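Club Cricket Help Forum
Scoring and Records

Recording a retired batter's runs towards a club record

Posted by: Gullier CC Scorers

Our club maintains a register of individual and season records going back to its foundation. The register is now being revised before it is placed on the club website, and a difficulty has arisen over one entry.

In a league match last September our opening batter reached 200 and then left the field with cramp. The innings closed before a return was possible. The paper scorebook gives the entry as "retired hurt". The league's online scorecard gives it as "retired out". The previous club record stood at 187 and was made in a completed innings.

We should be grateful for advice on two matters. First, does the score stand as the club record in either case? Secondly, which of the two entries should be used when the season average is worked out? The batter finished with 578 runs, and the average decides which member receives the Drela Trophy.

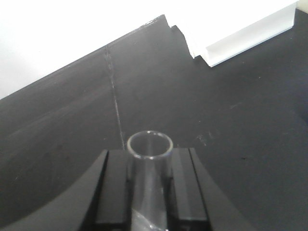 Skutance Umpire: the runs stand in both cases. A batter who retires keeps every run made up to that point, and the manner of leaving the field has no bearing on the score itself. Your new record is therefore safe.

The average is a separate matter. Under the Laws, a batter who retires through illness, injury or another unavoidable cause and does not come back is recorded as "retired - not out". A batter who retires for any other reason, and does not resume with the consent of the opposing captain, is recorded as "retired - out". Cramp would ordinarily be treated as an injury. On the facts given, the innings should count as not out, and should be left out of the number of dismissals by which the runs are divided.

I would suggest that the following be done before the register is published.

1. Ask both scorers to confirm what the umpires told them when the batter left the field.

2. Write to the league's fixtures and results officer to request a correction of the online card, enclosing a copy of the relevant page of the scorebook.

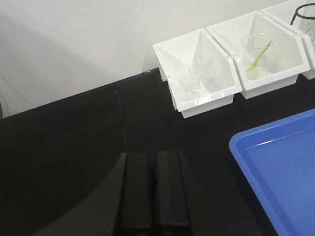 3. Enter the score in the register with an asterisk, and add a short note giving the reason for retirement.

4. Recalculate the season average only when the league has replied, so that the two sets of figures agree.

Posted by: Brandão

We had the same thing with a 300 partnership and it was never sorted out. The website still says one thing and the book says another. I would go with the book.

Posted by: Legside Records

I agree with the first reply as regards the runs. Please check your own trophy rules as well, as many clubs set a minimum number of completed innings for an average to qualify. A not out reduces that number by one, and a member can lose an award on that ground with the highest average in the club. Our own rules were silent on the point until a batter with more than 3000 career runs raised it at the annual meeting.

If your rules say "innings" without the word "completed", the usual reading is that a not out innings counts towards the minimum. It would be sensible to settle the wording before next season, and to apply the present wording as it stands to this one.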